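PRESS RELEASE
For immediate use, 11 July 2024

Skuvau opens bedding take-back scheme in Natelville

Old mattresses, pillows and bed frames can now be handed in at the Skuvau store in Natelville, whether or not you buy anything new. Drop-off is free for the first two items, £8 for each one after that. Open all week, late night to be confirmed.

The scheme follows a trial in April, when 671 pieces of bedding came in over 29 days. Far more than planned for — the back yard was full by the second week and a second van had to be hired. Mattresses go on to Tai, our recycling partner, where the springs, foam and covers are seperated. Bed frames in good order are cleaned, checked and passed to local households through the Solari furniture project. 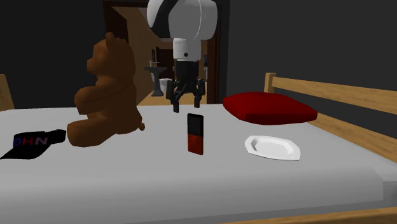 One customer who used the trial told us she had kept an old mattress in the garage for two winters as the council collection kept getting missed, and that she'd have paid double to see it go. She did ask for a proper loading bay. That is being looked at.

What we take: single, double and king mattresses, pillows, duvets, wooden and metal frames. No waterbeds, no cots. Please strip beds of sheets before you you bring them. Slats tied together if possible.

The first 100 households to hand in a mattress will get a voucher for a pillow, one per address, in store only.

Home collection — not yet. Skuvau hopes to add it once the van rota is settled.

ENDS

Media enquiries: Skuvau press desk, Natelville store. Prices and opening times on request.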